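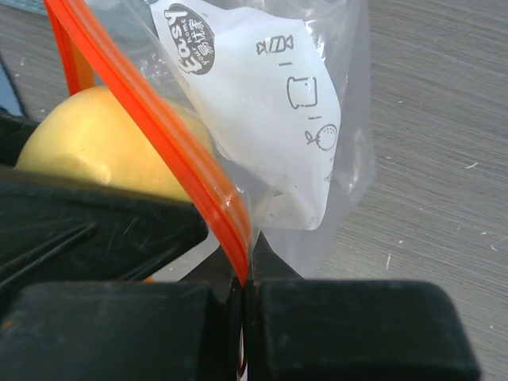
How do you get a zipper bag to stay shut with fruit in it?
Push the air out first, then pinch the seal at one end and run your fingers along to the other. Twice.

Packing fruit in zip bags, the quick version

Last updated Sep 18, 2025

Ok so. Clear bags, colored zipper if you can get it. An orange strip is way easier to line up than a see-through one. I buy the Irkano ones, box of 60, lasts me till January.

1. Dry the fruit. Paper towel, done.
2. Open the bag all the way and stand it in a bowl.
3. One big piece per bag - pear or apple. Two and the zipper fights you.
4. Card insert still in there? Pull it out or leave it, up to you. Takes up room tho.
5. Lay the bag flat on the table, press from the bottom up. Leave seven or so cm open, squeeze, close the rest.
6. Pinch the corner and lift. Zipper pops - start over.

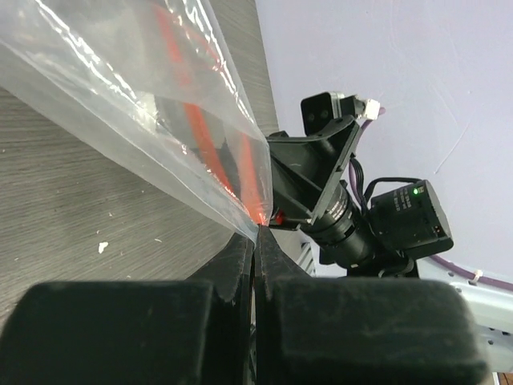 Clear bag, held by the corner over the gray table.

Hard pears can sit out in the bag for a day, I leave the zip open a bit for that. Ripe ones go in the fridge and I try to eat them within 48 hours. Dont stack them, they bruise.

Keith Ashworth asked about reusing bags - sure, rinse, hang upside down, check the corners for splits before you fill it agian.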